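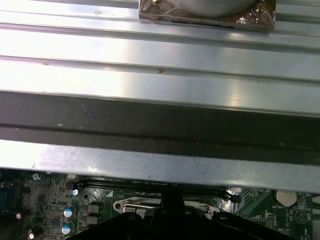

## Old office computers: questions we get asked

Updated December 4, 2022

### Which machines do you take in?

Desktop PCs and small servers, in any state. The Tirkellow workshop takes them at the side door, and the Uvard shop will pass them on if that is closer to you. We don't take laptops, monitors or printers. If you have more than 30 machines, write first so that we can clear some shelf space.

### Do I need to take anything out beforehand?

Only the drives, if you want to keep them. Leave the side panel on for the journey. A board with no cover over it gets knocked, and small parts on the surface come off easily. If a panel is bent or marked, leave it as it is. Scuffs make no difference to us.

### What do you remove for reuse?

Memory, processors, power supplies and fans, in most cases. Memory comes out first, then the cooler, then the processor. Please don't pull the processor yourself unless you have done it before. The cooler can stick to it, and a hard tug may bend the contacts in the socket.

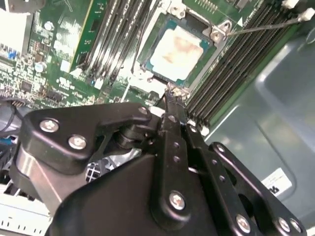 When the cooler won't lift, we run the machine for a few minutes to warm the paste, switch off at the wall, and then twist the cooler gently from side to side. The retention lever is only opened once the cooler is off and the top of the processor is clear.

### How is the old paste cleaned off?

With isopropyl alcohol and a lint-free cloth, wiping from the edge towards the middle. Dried paste can need two or three goes. A faint stain left on the metal does no harm. Kitchen roll leaves fibres behind, so we don't use it.

### How should I hold a processor?

By its edges, with clean dry fingers. Keep off the contacts underneath. Put it straight into a plastic tray or an anti-static bag, and label it with the model before you set it down.

### What about the empty socket?

Don't touch the pins and don't blow on them. Fit the plastic cover if you still have it. We keep a box of spares at Tirkellow, 16 to a bag, free to anyone who brings a board in.
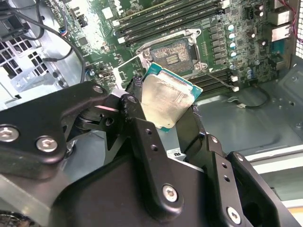 ### Can I buy parts from you?

Yes. Tested processors and memory are listed under Bindia on our parts page, and the list is redone every September. Parts carry a 30-day return. We don't post bare motherboards.

### Where does the rest go?

Cases and panels go to the Butkienė yard as mixed metal. Boards that fail testing are stored until we have 800 kilos, then collected in one load.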